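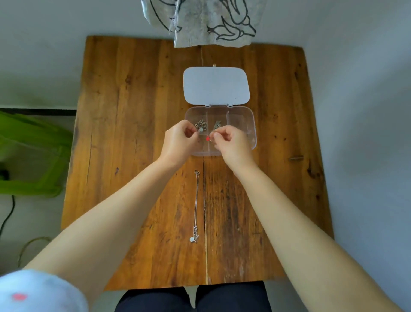 Sorting jewelry findings by hand into a divided organizer box.

The Wrong Failure Got Fixed

In September the sorting cell at Espinoza put 200 jump rings into the wrong compartments and reported a clean shift. Espinoza is a small jewelry supply shop, and the cell is a Skellex arm with a two-finger gripper, fed from a shallow tray and emptying into plastic organizer boxes. The errors were found at the packing bench, by hand, when a customer order for silver rings was opened and half the contents were bronze.

The incident report gives the cause as "vision misclassification due to lighting." I think the report is wrong, and I think the correction that followed from it will make the next failure harder to find.

Consider what the cell knew. The camera sits over the tray. It classifies a part before the pick, sends a grasp point, and does not look again. The gripper reports finger width at closure. For a jump ring, the width reading is close to the noise floor of the encoder, so the software accepts any closure inside a window. One ring passes. Two rings linked together pass. A closure on nothing at all passes if the fingers stop early on a bit of wax or lint. The arm then moves to the assigned compartment, opens, and increments a counter. The counter is what appears on the shift report.

Nothing in that sequence confirms that a part was released. Kelly Seixas, who maintains the cell, pulled the logs and found that the fingers had picked up adhesive residue from a batch of carded charms. Small rings stuck to the left finger pad after opening. They rode back to the tray, then out again on the next cycle, and came loose wherever the next open command happened to shake them off. The camera had classified most of them correctly. They were simply delivered one compartment late.

This matters because the two explanations call for different repairs. If lighting was the cause, the remedy is a diffuser and a retrained model, and both were bought. If carryover was the cause, the remedy is a release check and a cleaning interval, and neither has been put in place.

The comparison with manual sorting is useful here, and I don't make it out of sentiment. A person sorting beads holds the part between thumb and index finger, over the box, in view, up to the moment of release. If a ring clings to the skin, the sorter feels it and rubs it off. The check costs no separate step. When we moved the job to the arm we copied the pick and the place, and left the check behind because it had never been written down as a task.

The usual objection is cycle time. Zimcombe, the integrator, estimates that a second camera look at the open fingers would add 70 milliseconds per part. That is a real cost on a cell that is paid for by throughput. It should be set against what the fault consumed: 3 people spent 5 hours with tweezers, emptying compartments onto a cloth and starting over. The order shipped late. A slower cell would have finished first.

The second objection is that these are cheap parts and nobody was hurt. Both statements are true of this cell. The same release logic ships in the Lolport tending package, where the gripper loads blanks into a press. A part that stays on the finger there ends up under the tool on a cycle that the controller believes is empty. I would rather learn about unverified release from a box of mixed rings.

My recommendations are narrow. Count a part as placed only after the fingers have been seen empty. Log a failed release as its own fault code, separate from a failed pick. Wipe the pads at every tray change until there is data to justify a longer interval. Print the number of unverified placements on the shift report next to the total, so that whoever signs it knows what is being signed.

The diffuser can stay. It does no harm, and the images are a little better. But the report should be reopened, with the cause field changed, before another site reads it and orders one too.

Contact the editor | Copyright, all rights reserved | Back to top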